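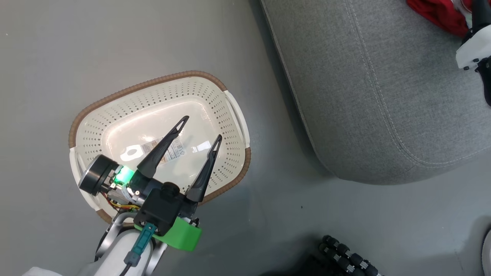
Fig. 1. Parts basket with product label, on the floor beside the sofa.

4. Setting up the Flandeline screen

Read this section through before you start. The Flandeline is a free-standing screen of white panels held in grey posts, for closing off a corner of a living room or office. Allow some 35 minutes for the first assembly. Two people are needed to lift the panels.

4.1 Before you start

1. Choose a level, hard floor. On deep carpet the feet do not sit flat and the posts will lean.
2. Leave at least 50 cm between the screen and any sofa, bed or radiator.
3. Sweep the floor. Grit under a foot bracket will mark vinyl and soft wood.
4. Take the screws, end caps and key out of their bags and put them in the parts basket. The walls of the basket are perforated, so keep the smallest washers in their bag.
5. Find the product label. It is supplied loose and is usually in the bottom of the basket. Copy the batch number on to the inside cover of this guide.

Note: The label is not stuck on at the works. You may fix it to the back of a panel or keep it with your receipt – we will ask for the batch number if you order spare parts.

Caution: Keep the basket away from small children while it holds screws and washers.

4.2 Fitting the feet

1. Lay each post on a blanket with its foot end towards you.
2. Offer up the foot bracket and start the screw by hand. Do not tighten it yet.
3. Stand the post up and turn the foot so that it lies along the floor. At a corner where the screen changes direction, the feet should point away from each other.
4. Tighten the screw with the key until the bracket no longer moves.

Caution: Do not use a power driver. The thread in the post is aluminium and strips easily.

4.3 Fitting the panels

1. Start with the back panel. One person holds the first post upright while the other slides the edge of the panel into it.
2. Bring up the second post and press it on to the free edge, working from the floor upwards.
3. Add the left panel, then the right, at the angle you want.
4. Check that the bottom edges line up. If one panel sits high, lift it out and try again – do not knock it down with a mallet.
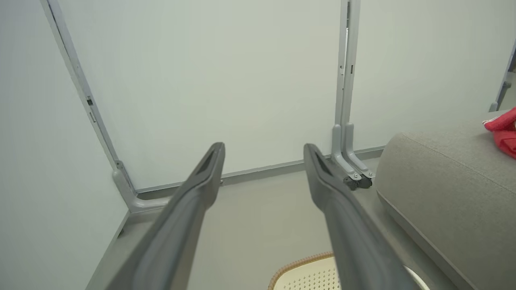

Fig. 2. White panels in their posts, with small black casters beneath the feet of the right-hand post.

Note: The small slots in the posts are for the Ultis shelf clips, sold separately. Leave them open if you have no shelves.

4.4 Final checks

1. Push gently against each post at shoulder height. If it rocks, slacken the foot screw, reset the foot and tighten again.
2. Check all screws again after a week of use, and whenever the screen has been moved.
3. Wipe the panels with a damp cloth. Do not use cream cleaners.
4. Empty the basket and rinse it in warm water. It can then be used for storage.

For spare feet and end caps, see section 7.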